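수집 셀 안전·상태 점검표 (코멘트 포함)
Nosen 블록 밀기 예시 수집 / Gandasa 데이터 수집실 2번 셀

표기: O 이상 없음 / X 불가, 수집 중지 / △ 조건부, 코멘트 볼 것 / - 해당 없음
코멘트는 점검한 사람이 바로 아래에 적음. 지우지 말고 밑에 이어서.
X가 하나라도 있으면 Bepari에서 녹화 세션 열지 말 것. 테스트 세션도 마찬가지.

1. 들어가기 전

1-1 셀 입구 비상정지 버튼, 눌러서 실제로 서보 꺼지는지
O
눌렀을 때 소리 나고 바로 꺼짐. 복귀시킬 때 반 바퀴 돌려야 빠짐, 그냥 당기면 안 빠짐. 힘으로 당기지 마세요 저번 버튼 그렇게 부러짐.

1-2 조작자 쪽 비상정지 (책상 오른쪽)
O
케이블이 의자 바퀴에 또 밟혀 있었음. 타이로 책상 다리에 묶어둠. 의자 옮길 때 볼 것.

1-3 바닥 경고 테이프
△
통로 쪽 모서리 조금 들뜸. 임시로 눌러놨는데 하루 못 갈 듯. 새 롤은 창고 위칸.

1-4 통로에 박스, 가방, 외투 등 없음
O
의자 등받이에 외투 걸려 있던 거 치움.

1-5 작업 반경 표시와 실제 암 도달 범위 일치
O
7월에 베이스 옮긴 뒤로 표시 다시 그은 그대로. 저속으로 한바퀴 돌려서 확인햇음.

1-6 소화기 위치, 압력 눈금
O

1-7 환기, 조명
O
조명 다 켬. 천장등 한 줄만 켜고 수집한 세션이 섞여 있어서 밝기 분포가 갈라짐. 앞으로는 무조건 전부 켜고 시작. 블라인드는 내림. 맑은 날 오후에 올려놓으면 판 위에 햇빛 띠 생김.

2. 암 / 컨트롤러

2-1 전원 투입 후 에러 코드 없음
O
첫 부팅에 관절 엔코더 경고 한 번. 재부팅 후 사라짐. 로그는 저장해둠. 두 번 연속 뜨면 X로 처리하고 그날은 접는다.

2-2 관절 유격, 이상 소음
△
손목 쪽에서 아주 작게 딸깍. 자유구동 상태로 돌릴 때만 남. 부하 걸면 안 남. 일단 진행, 다음 정기점검 때 커버 열어볼 것.
 -> 추가: 오후에도 똑같음. 커지진 않음.

2-3 속도 제한 값이 수집용 프로파일로 되어 있는지
O
전날 데모용 프로파일로 되어 있었음!! 바꿔놓고 안 돌려놓은 것. 데모 끝나면 꼭 원복. 수집용으로 바꾸고 재시작까지 해야 적용됨. 화면에만 바뀌고 실제로는 안 바뀌는 경우 있음.

2-4 높이 하한 (판 아래로 못 내려가게)
O
종이 한 장 깔고 하한까지 내려서 종이가 빠지는지 봄. 빠짐. 판 바꿔 끼우면 이 항목부터 다시.

2-5 측면 힘 제한
O
저울로 밀어봄. 걸리는 지점에서 정지함.

2-6 케이블 처리
△
손목에서 나오는 선이 왼쪽 끝 자세에서 팽팽. 왼쪽 먼 모서리 예시 찍을 때 조작자가 천천히. 여유 길이 더 줘야 됨, 클립 위치 한 칸 뒤로.
 -> 클립 옮김. 아직 좀 팽팽하지만 당겨지진 않음. △ 유지.

2-7 Levero 핑거 고정나사
O
표시선 어긋나지 않음. 어긋나 있으면 조이지 말고 먼저 기록. 언제부터 풀렸는지 모르면 그날 앞 세션까지 다 의심해야 함.

2-8 핑거 끝 마모, 이물
O
알콜 티슈로 닦음. 빨간 블록 가루 같은 게 묻어 있었음. 블록 쪽 표면이 닳는 건지 확인 필요.

3. 카메라 / 캘리브레이션

3-1 카메라 마운트 흔들림
O
암 급정지 시켜도 화면 안 떨림.

3-2 렌즈 오염
O
지문 하나 닦음. 소매로 닦지 말고 전용 천. 천은 서랍 첫째 칸.

3-3 마커 인식
O
Bepari 화면에서 초록 테두리 안정적. 깜빡이면 대개 조명 반사 아니면 모서리가 말려 올라온 것. 판에 붙이지 말고 판 바깥 정해진 자리에. 판 청소하다가 같이 밀린 적 있음, 청소 후 반드시 다시 확인.

3-4 손눈 캘리브레이션 오차, 기준 이내
O
주간 캘리브레이션 값 사용. 오늘 다시 안 함. 카메라 건드렸으면 무조건 다시.

3-5 화이트밸런스, 노출 수동 고정
△
재부팅하면 자동으로 돌아감. 이거 계속 얘기하는데 아직 안 고쳐짐. 매번 손으로 고정할 것. 자동이면 팔이 화면에 들어올 때마다 판 색이 출렁거려서 못 씀.

3-6 타임스탬프, 카메라와 암 상태 동기
O
손가락 튕기기 테스트 통과. (핑거로 블록 한 번 톡 치고 영상이랑 힘 그래프 비교하는 그거)

4. 작업판

4-1 판 고정
O
앞쪽 손으로 밀어서 안 움직임. 앞에 받치는 검은 고정구 빠져 있으면 시작하지 말 것. 판이 조금만 돌아가도 좌표가 다 틀어짐.

4-2 판 표면 흠집, 가시, 얼룩
O
손등으로 쓸어봄. 걸리는 데 없음. 사포질은 하지 말 것, 표면 바뀌면 마찰 달라짐. 물티슈도 금지. 마른 천만.

4-3 판 위 잔여물
O
테이프 조각 있던 거 치움. 조작자들 기준점 표시한다고 판에 테이프 붙이지 마세요. 학습이 테이프 보고 배웁니다.

4-4 타공판 이음매 단차
O
자로 대봄. 손으로는 안 느껴짐.

4-5 공구가 작업면 위에 없음
X -> O
육각렌치 판 뒤에 있었음. 치우고 O로 변경. 렌치는 렌치 걸이에. 팔이 그거 밀고 떨어뜨리면 누가 발 다침.

5. 블록

5-1 세트 구성 맞음 (빨강, 초록, 노랑, 파랑 / 각 색 한 쌍)
O
모양 이름은 지시문 사전 그대로 쓸 것. 원기둥, 별, 육각, 오각, 정육면체, 삼각. "동그라미", "통", "집 모양" 이런 말 지시문에 넣지 말기. 자유 서술 세션일 때만 허용.

5-2 깨짐, 갈라짐
O

5-3 바닥면 평평함
△
빨간 별 바닥에 사출 자국. 밀면 살짝 돌아감. 다른 셀 것도 비슷하다고 함. 교체 안 하고 그대로 씀, 대신 세션 메모에 블록 세트 표시 남길 것.

5-4 시작 배치
아래 7번 코멘트 볼 것. 정렬 시작이랑 무작위 시작 섞어 쓰지 말고 세션을 나눌 것.

6. 조작자

6-1 교육 이수, 명단 등록
O

6-2 긴 머리, 목걸이, 늘어지는 끈 정리
O
사원증 목줄도 포함. 앞주머니에 넣기.

6-3 원격 조작기 영점
O
놓고 있을 때 화면 커서 안 흐름. 흐르면 케이블부터 뽑았다 꽂기.

6-4 교대, 휴식
△
점심 전 조가 쉬지 않고 이어서 함. 마지막 쪽 예시들 궤적이 눈에 띄게 거칠다. 타이머 울리면 그냥 일어나세요. 한 개만 더 하지 말고.

6-5 셀 안에 손 넣을 때 서보 끄기
X -> 재교육 후 O
블록 넘어졌다고 서보 켠 채로 손 넣는 거 봤음. 느린 속도라도 안 됨. 일시정지도 안 됨. 서보 OFF, 표시등 확인, 그 다음 손. 블록 하나 세우는 데 오래 걸려도 상관없음. 이 항목 두 번째 걸리면 그날 조작 제외.

7. 시작 배치 / 수집 직전

7-1 정렬 시작 상태 확인
7-2 빈 영역 확인
7-3 핑거 시작 위치 확인
코멘트는 모아서 밑에.

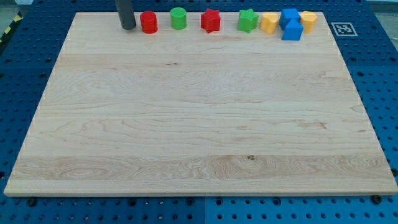

최종 수정: 10/11/24

7-1 O
블록 전부 판 먼 쪽 가장자리에 한 줄. 왼쪽 끝이 빨간 원기둥, 다음 초록 원기둥, 빨간 별. 초록 별부터 노란 오각까지는 거의 붙어 있음. 간격 제각각인데 정렬 시작 세션에서는 간격은 안 맞춰도 됨. 순서만.
파란 두 개 주의. 삼각이 정육면체 앞에 겹쳐 보임. 이 상태에서 "파란 정육면체를 앞으로" 지시 나가면 삼각이 같이 밀려나옴. 실패로 버리지 말고 라벨에 "동반 이동" 체크. 삼각 먼저 빼고 다시 미는 것도 유효한 예시.
노란 오각도 정육면체에 닿아 있음. 오각 뺄 때 옆으로 쓸지 말 것.

7-2 O
앞쪽 나무판 비어 있음. 판 옹이랑 진한 나뭇결은 원래 무늬니까 이물로 체크하지 마세요 (두 번이나 이걸로 세션 멈춤).

7-3 △
핑거가 왼쪽 위, 빨간 원기둥 왼편. 위치는 맞는데 높이는 화면만 보고는 판정 못 함, 닿은 건지 살짝 뜬 건지 구별이 안 됨. 컨트롤러 높이값 읽고 적을 것. 닿은 채로 출발하면 첫 프레임부터 힘 값이 튐.
 -> 시작 루틴에 살짝 들고 출발하는 단계 추가 요청함. 들어가기 전까지는 수동으로.

7-4 마커 위치
O
판 오른쪽 위 모서리 바깥, 파란 면에 평평하게. 오른쪽 끝 노란 오각 쪽으로 블록 밀다가 판 밖으로 떨어지면 마커 건드릴 수 있음. 떨어진 블록 줍고 나서 3-3 다시.

7-5 화면 가장자리
△
왼쪽 위 구석에 경고 테이프랑 회색 바닥 조금 들어옴. 사람 발 들어오면 그 예시 폐기. 수집 중에는 저 뒤로 지나다니지 말 것. 크롭은 후처리에서 하니까 카메라 돌리지 마세요.

8. 녹화 중

8-1 지시문 화면에 뜨고 나서 움직이기 시작
O
먼저 움직이고 지시문 나중에 고르는 사람 있음. 순서 바뀌면 라벨 못 씀.

8-2 한 예시에 한 지시
O

8-3 실패 예시 처리
△
조마다 기준이 다름. 정리: 블록 넘어짐은 남김. 판 밖으로 나감은 남기고 "이탈" 체크. 비상정지는 폐기. 조작자가 딴짓하다 멈춘 거 폐기. 애매하면 남기고 메모.

8-4 디스크 여유
O
시작 전에 확인. 꽉 차면 Bepari가 경고 없이 영상만 안 쓰고 상태 로그는 계속 씀. 나중에 보면 영상 없는 예시만 한 무더기. 제발 시작 전에.

8-5 세션 메모
X
빈칸 많음. 최소한 조작자 코드, 블록 세트, 정렬/무작위, 이상한 점. "없음"이라도 쓰기.
 -> 빈칸이면 세션 안 닫히게 바꿔달라고 요청. 답 아직. 그때까지 종료할 때 옆사람이 같이 봐주기.
 -> 밀린 메모 채운 뒤 O로 바꿈. 로그 보고 채운 건 메모 앞에 "사후"라고 붙여둠.

9. 끝날 때

9-1 암 대기 자세, 서보 OFF
O
9-2 블록 원위치
O
상자에 넣지 말고 판 먼 쪽에 다시 줄 세워놓기. 다음 조가 바로 시작함.
9-3 업로드 확인
O
정렬 시작 목표 2,000건, 업로드 집계 2,529건. 초과분은 검수에서 빠지는 것 채우는 용도로 둠. 정렬 시작은 이제 그만 찍고 무작위 시작으로 넘어감.
9-4 카메라 전원
- 켜둠. 껐다 켜면 3-5 또 해야 됨.
9-5 문, 소등
O

남은 일
테이프 모서리 새로 붙이기 (1-3)
손목 딸깍 소리 커버 열어보기 (2-2)
손목 선 여유 길이 (2-6)
노출 고정 재부팅 후 유지 (3-5) 세 번째 요청
출발 전 살짝 드는 단계 (7-3)
실패 예시 기준표 출력해서 조작자 책상에 붙이기 (8-3). 판에는 붙이지 말고
무작위 시작 세션용 점검 항목은 따로 만듬, 이 페이지 5-4랑 7-1은 그때 빼고 볼 것

판정: 조건부 사용 가능. △ 항목은 다음 조 시작 전에 다시 볼 것.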